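Textile Care and Handling, Unit 4
Folding sports jerseys: what the method claims and what it delivers
Course handout, revised 1 September 2025
Prepared by Annick Hamel

Read this before the practical. You will also need the Bouvier folding chart from Unit 3, although I have doubts about parts of it, set out below.

The claim

Most folding guides say that a garment folded into a flat rectangle keeps its shape, takes less room and is easier to find than one left in a heap. The first part is the weakest. A polyester jersey doesn't much care how it spends the night. Cotton and linen hold a crease, and brushed knits can show a fold line for a while, but I have yet to see a good test showing that a team jersey wears out sooner because it was bunched up in a bag.

The saving in space is real but usually oversold. The Ester leaflet in your reading pack says folding "doubles your drawer". It doesn't say what the drawer held to begin with, or how hard anyone pushed down on the heap. Be careful with any figure that arrives without its starting point.

Finding things is the better argument. With a folded stack you can pull out the number you want without turning over the rest. If a club gives each player the same jersey all season, that is worth a few minutes of someone's evening.

What we tried in April

Mireille Arnaud's group sorted the jerseys lent by the Gritwood juniors, 189 in all, over one afternoon. Half the group used the chart and half folded however they did at home. The home folders finished first. Their piles looked worse, and 20 of their jerseys had to be redone for the shelf. Whether that makes the chart "better" depends on who is looking at the shelf. Nobody timed the search for a particular number afterwards, so we can't say anything about that. Please don't write in your reports that we can.

Method for the practical

1. Lay the jersey face down and smooth it from the middle outward. If the cloth under it drags, lift and reset the jersey instead of pulling at it.
2. Bring each side in, sleeve folded back over itself. The chart wants exact thirds. Near enough will do.
3. Fold the hem up towards the collar, once or twice depending on the shelf.
4. Turn it over and check for sleeve edges sticking out. Trim stripes are a handy guide – if they run parallel to the fold, the fold is straight.
5. Decide which way up the number should go, and keep to that for the whole stack.

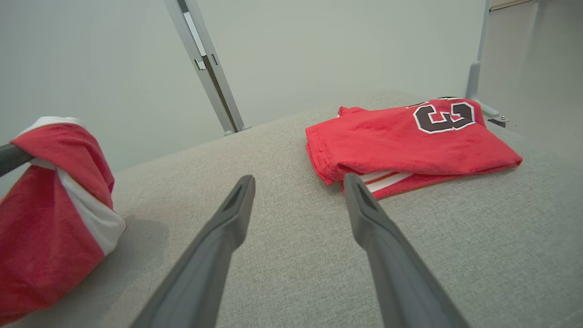 Department of Textile and Costume Studies – Garment Care Stream

Compare the two red garments. The one on the right has been folded, with the 3 lying upside down from our side and a small bit of red poking up at one corner. Would you pass it? I would, for a club shelf. I wouldn't for a shop. The bundle on the left, red with a broad white band, tells you very little about itself until somebody opens it out.

For your report (one page, due at the next practical)

State which part of the folding claim you are testing, and only that part. Describe your starting pile honestly. If you quote the Bularo storage survey, remember that its 1,215 replies came from people who had already bought the storage boxes.

Bring one jersey or sweatshirt of your own, any colour.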